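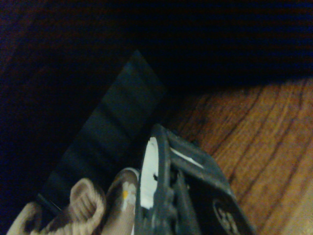
Welcome, and do come in. Bandham is a small firm with a very ordinary subject, the bit of your home just inside the front door, and we have been happily absorbed in it for longer than any of us expected to be. We make shoe racks, benches and coat rails, and we will also come to your house and help you sort out what goes on them, if you'd like us to.

It began in Mahnaz Yazdani's hallway in Flakbridge, a narrow one with four children and a grandmother passing through it every morning (and a bicycle, for one regrettable winter). Mahnaz had trained as a joiner, and after yet another search for a missing school shoe she went out to the garage and made a rack. Her neighbour Lindsay Merrick asked for one, then Lindsay's sister did, and by October there was a list stuck to the fridge and Mahnaz had given notice at her old job.

There are five of us now. Mahnaz still draws every piece by hand before anything is cut. Davoud Mazandarani runs the workshop and chooses the boards, and he will talk to you about grain for as long as you let him, so please ring before lunch if you're in a hurry! Ghazal Fallahi looks after home visits, Banafsheh takes the photographs and answers most of your letters, and Lindsay, who never did get over that first rack, keeps the books and the biscuit tin.

We make two ranges. The Bugti is our low rack, with a flat top you can put things down on, a middle shelf, and open space underneath so that the pairs you kick off last have somewhere to go. The Uleck is the taller one, meant for households where everybody seems to play a different sport. Both come in 27 finishes, and we're always glad to post samples, as colours on a screen are never quite what you'd hoped for.

A home visit with Ghazal takes a morning, usually from half past nine. She starts with everything out on the floor, and the kettle on, and then the pairs go back one at a time. Everyday shoes go where a hand falls on them easily, knitted pairs sit together on the middle shelf with their toes to the front, and anything with a soft collar gets held there and eased into shape as it's put away. Slip-ons can wait on the floor by the rack until last. Children are very welcome to join in, and they tend to have firm views about where the red trainers live.

We have now put racks into 3,000 homes, from bedsits to a vicarage, and we still like hearing how they're getting on, so do write to us, even if it's only to say that the dog has claimed the bottom shelf.
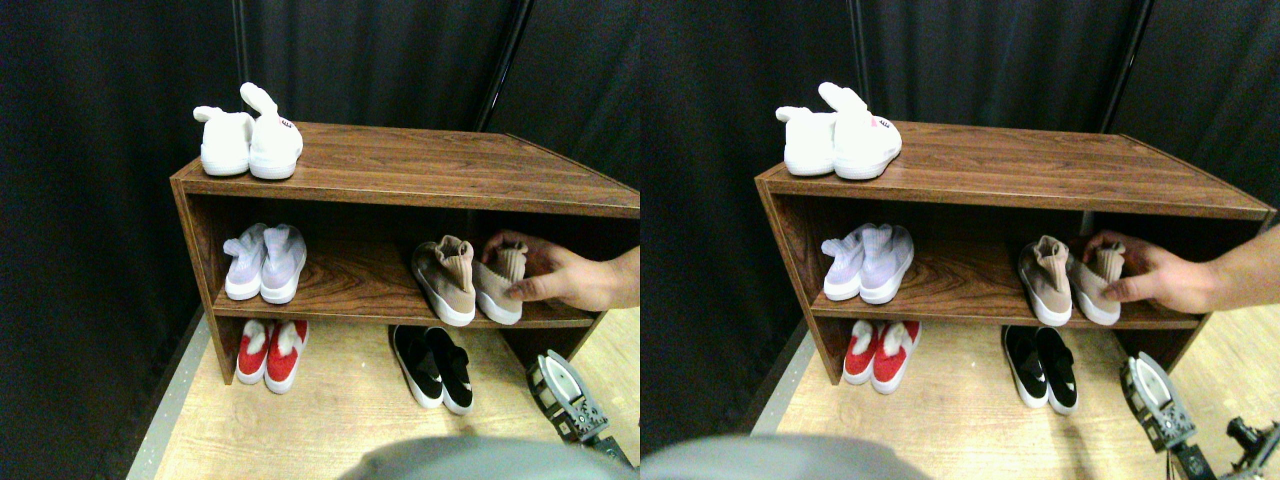 Visiting the workshop

You'll find us at the back of the old dairy yard in Flakbridge, through the green gate and past the bins. The door is open from ten until four and there's room to park two cars if the first one is considerate. Bring your hallway measurements, and a pair of your biggest shoes too, please.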